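Notes orateur – Kit Callberg pour cellule collaborative
Intervenants : Finlay Morrison, Ruaridh Shearer
Créneau : lundi, 30 minutes, questions comprises

1. Périmètre
Annoncer d'emblée : revue du kit, pas de comparatif tarifaire. Le module Bolilex (interface de saisie) est traité par Ruaridh en seconde partie.

2. Ce que contient l'offre
Bras, pince à deux doigts, caméra de poignet, licence logicielle pour 2 postes. Plateau rainuré en option – préciser que le client peut garder le sien.
Journal d'essai : 2 192 cycles enregistrés, seuil contractuel fixé à 1 000.

3. Cas d'usage : appareil à porte
Laisser les deux vues à l'écran pendant toute la section.

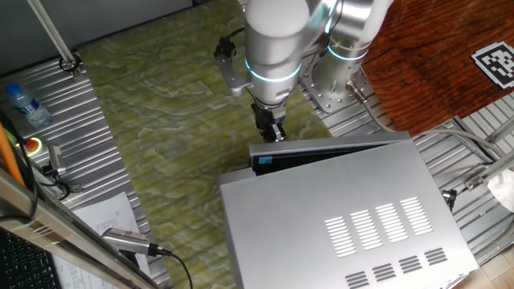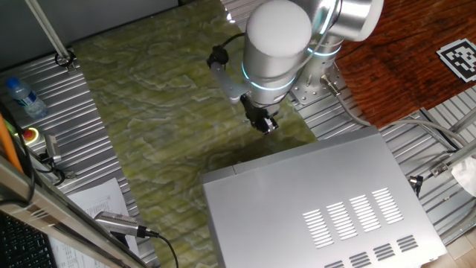 Cellule d'essai Callberg, bras et pince au-dessus du plan de travail. Première vue : porte du micro-ondes entrouverte.

Points à dire :
– la pince se présente à la verticale, au-dessus de l'ouverture ; insister sur l'angle d'approche
– câble de la caméra de poignet : prévoir du mou, vérifier le rayon de courbure
– arrêt d'urgence sur le côté de la table, position à valider avec le client
– marqueur de repérage fixe, à ne pas déplacer après étalonnage

4. Réserves
Documentation Szabo incomplète sur les limites d'effort. Reprise après arrêt encore manuelle. Ikgate demande un export des journaux – réponse attendue en octobre.

5. Passage à Ruaridh
Ne pas ouvrir les questions avant la partie Bolilex.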